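August, 3 in the afternoon

Today was a good one!! I am writing this on the couch with my shoes still on because if I wait until after dinner I will forget half of it.

So our team finally has a name. Zurketti. Cuiping Zeng came up with it during a bus ride and wouldn't say what it means, and by the time we got off everyone was saying it anyway. I had been pushing for Nitlow, which lost badly, so Nitlow is now the name of the shared drive (I get to keep that much).

The task for the club showcase is packing and unpacking. Mixed groceries, one cardboard box, and the policy has to pick out the thing it's asked for and set it down on the table without dragging the neighbors out with it. We are collecting all the demonstrations by hand with the gripper, and I had no idea how much I would like this part. I thought I'd be the code person. I did two sessions back to back this morning and had to be told to hand it over!

What I learned is that my wrist is the problem. I come in tilted, every time, and then the fingers land at two different heights. Cuiping comes straight down, slow, stops for a beat over the item and only then closes. Her clips replay so much better than mine. I watched 10 of hers in a row before lunch and then tried to copy the rhythm, and my last set was cleaner – still not hers, but cleaner. 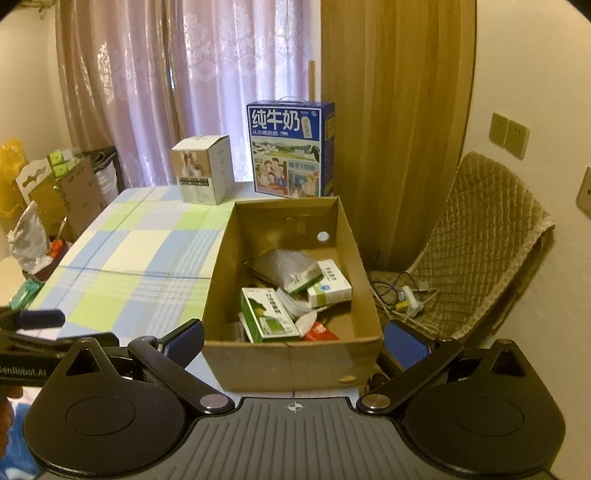 The other thing is where to start from. For a while I was opening the fingers on the way down, and that made every clip look different at the beginning, which the model hates. Now the rule is fingers open before we move at all. I wrote it on a sticky note and then I wrote it again on my hand.

Soft stuff is going to be our headache. Cartons are easy, you know where the sides are. Foil and paper change shape as soon as you touch them, and a pouch that you grabbed by the corner once will never sit the same way again. I kind of love that, though? It feels like the first problem in the club that isn't a puzzle with the answer in the back of the book.

We are at 193 good clips. The total on the drive says 1589 but that includes the whole first batch from before we fixed the timestamps, and those are no use to us. It hurt to move them to the old folder. I did it anyway, fast, like a band-aid.

Team Pikitz has a real arm running already and they let us watch a trial on their call. It was smooth until it wasn't, and they were so nice about showing us the bad ones too. I asked way too many questions about their camera delay. Got a whole page of notes out of it.

For next time:
shuffle the box between every clip, no being lazy
try the small packets first while my arm is fresh
ask Cuiping to film my wrist from the side
training run on the Tijani machine, book it early

Mom is calling me to eat. I want to do one more replay of my last set before bed – just one.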